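Visit to the Stidari Student Robotics Workshop

November 8, 2018

The Stidari Student Robotics Workshop opened its doors to visiting schools and community groups this week, and our delegation was pleased to accept the invitation. The purpose of the visit was to learn how an established program organizes its second-year project course, with a view to offering a comparable course at Amoah College from next August.

Visitors were received in the foyer of the Aseo Building and signed in before the tour. The workshop occupies most of the ground floor, with a machine room at the rear and a classroom on the street side. Enrolment in the project course is capped at 15 students, who work in teams of three and keep the same team for the full year. We were told that the cap is set by bench space and that there is a waiting list each term.

The morning began in the classroom with a short presentation by the students. The course is divided into a design term and an operating term. In the first, teams write their own control software, test it in simulation and submit a safety plan. Access to the arms is granted only after the safety plan has been signed by an instructor, and several students remarked that this document took longer to complete than the software it covered. The second term is given over to manipulation tasks, with every trial recorded in a bound logbook. Each team is expected to log 100 trials before the final report. At the time of our visit one team had almost reached that number, while another had been delayed by a fault in its calibration routine and was working through the repairs in the evenings.

Our delegation was particularly interested in the logbooks. Entries are made in ink and record the starting arrangement, the instruction given to the arms, the result and the initials of the student at the emergency stop. Failed trials are entered in the same manner as successful ones and are given equal weight in the assessment. The instructors consider this the most important habit the course teaches, and the marking scheme reflects it - a complete record of an unsuccessful approach may earn full credit.

Following a break for coffee, the group moved to the machine room. Safety glasses were provided, and visitors were asked to remain behind the marked line while the arms were powered. The current assignment concerns two-armed handling in clutter. Teams must work with thin and flat implements among assorted household and packing materials, a problem the students described as considerably harder than stacking blocks. 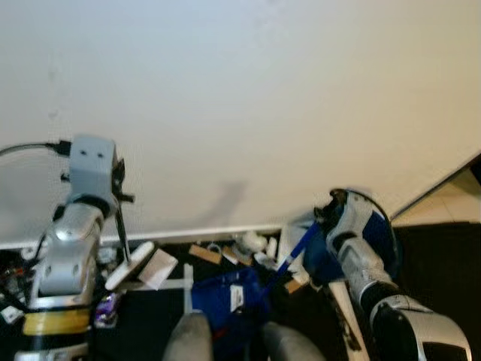 Report and photograph: Flavosar Schools Liaison Office

The left arm held a flat white paddle-shaped tool while the right held a blue rod, angled down toward the mixed objects between them. A dark blue item with a small white label took up much of the foreground, and pieces of tan cardboard lay farther back. Students explained that flat items such as card are difficult for a gripper to pick up directly, and that the choice of tool is left to each team.

Questions from the delegation dealt chiefly with supervision and cost. An instructor is present whenever the arms are powered, and sessions in the machine room end by 8 in the evening. Replacement gripper parts are the largest recurring expense, and teams are required to submit a written request for each one.

The Liaison Office thanks the students and staff of the workshop for their hospitality. Copies of the course outline and the blank logbook template were supplied to the delegation and may be consulted at the office during regular hours.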